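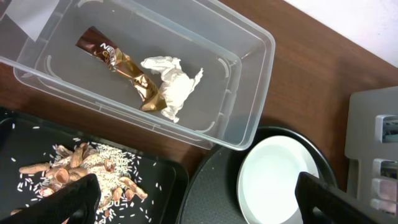
*Clear plastic bin with a wrapper and a napkin in it.*

## Sunscreen pills into little gray crumbs under foundation. Which one do I break up with?

**Idun Engström**, posted 3/16/24

I am 29 and have apparently never learned to put things on my face in the right order. Every morning it's moisturizer, then the Kundora daily sunscreen, then the Ortner skin tint, and by the time I get to my chin the whole business is rolling up like eraser dust. I look like I've been corrected.

What I've tried so far:

- Less moisturizer. Fewer crumbs, but also a dry patch by my nose that could sand a door.
- A sponge instead of fingers. The crumbs are now in the sponge.
- Setting powder over the top, which was a mistake I wore to a dentist appointment.

The sunscreen is fine by itself. The tint is fine by itself. They just can't be in a room together. I bought the big bottle of one and the two-pack of the other, so I'd like to keep at least one of them. My skin is combination, leaning toward dry, and I don't use a primer. Do I need a primer? I was hoping to get through life without a primer.

---

**Araceli Collado**

You may not need to dump anybody. Check the first few ingredients on both. If your sunscreen is heavy on silicones (look for words ending in "-cone" or "-siloxane") and your tint is mostly water, they can slide around on each other and ball up. It isn't a firm rule, and plenty of mixed pairs get along, but it's a good first suspect.

Before you spend money, try this for a few mornings:

1. Put on the moisturizer and go do something else for five minutes. Make coffee. Argue with the cat.
2. Apply the sunscreen in two thin layers, patting the second one on. Don't cut the total amount, you need all of it.
3. Wait again, longer than feels reasonable. I give it ten minutes.
4. Press the tint on with a damp sponge. Press, don't drag. Dragging is what makes the crumbs.

If it still pills, skip the moisturizer everywhere except the dry patch. A lot of sunscreens are moisturizing enough that you're stacking two creams for no reason. I had the same fight with a Jarngate gel cream last September and that was the whole fix.

Also, are you using any kind of serum you didn't mention? People always leave out the serum.

---

**Hoi-yan Cheung**

just use the Endarberg primer. I have tried 900 primers and it's the only one. problem solved

---

**Idun Engström**

There is a serum. I left out the serum. I'd like to say I forgot, but I think I knew.

---

**Mi-kyung Ki**

Well, there you go. If it's one of the slippery hyaluronic ones, use half as much or move it to nighttime. Those can leave a film, and everything you put on top rolls right off with it.

I'd change one thing at a time, though. Drop the serum for a few days and leave the rest alone. If you follow all the advice on this page at once, you'll have a nice face and no idea why.

Hoi-yan, a primer is one more layer on a face that already has four. It might help, but I'd leave it for last.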